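Countertop basics: the toaster oven class returns

The Murnlow community kitchen will run its small-appliance cooking class again this winter, starting in December. The class is meant for people who cook in a rented room, a dorm or any place without a full-size range. It was full last year, and 141 people have asked to be told when the next round opens, so we are adding a second evening group.

Chantelle Oosthuizen will teach both groups. Each session runs two hours and ends with a meal. There are 9 places per group, which is as many as the counter space allows.

The list of equipment is short on purpose. You need a toaster oven, a bowl, a colander, a knife and a cutting board. Last year several people bought extra pans before the first session and never used them, so please wait. Everything needed for the first evening is at the kitchen already.

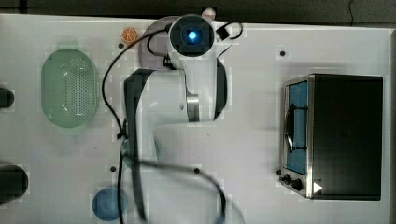
Vegetables come first. Chantelle has people rinse them in the colander and leave them to drain while the oven heats, then toss them with oil in the bowl. A toaster oven has little room for steam to go, and vegetables that go in dripping will come out soft. Cut everything the same size, spread it in one layer and turn it once halfway through. If it doesn't fit in one layer, cook two batches.

The second session covers fish and chicken thighs. The third is baking, mostly biscuits and a small orange cake that Palesa Adams brought to the end-of-term supper. Her recipe uses the juice and peel of two oranges, with thin slices laid on top for the last ten minutes. Cover the cake loosely with foil if the top browns too fast.

A few notes on using a toaster oven at home. Leave space on all sides and keep paper towels, cords and plastic bowls away from it while it is on. Let it heat fully before the food goes in. Empty the crumb tray after every use. The dial on a small oven can be well off the real temperature, and an inexpensive oven thermometer will show you by how much. Gert Potgieter's read 200 when the dial was set to 225, and he now sets it higher for everything.

The fee covers all ingredients. Reduced places are available in both groups; ask Chae-won Ahn at the front desk. Sign-up sheets are beside the kitchen door, and people on the waiting list will get a call first. Bring an apron and a container with a lid for leftovers.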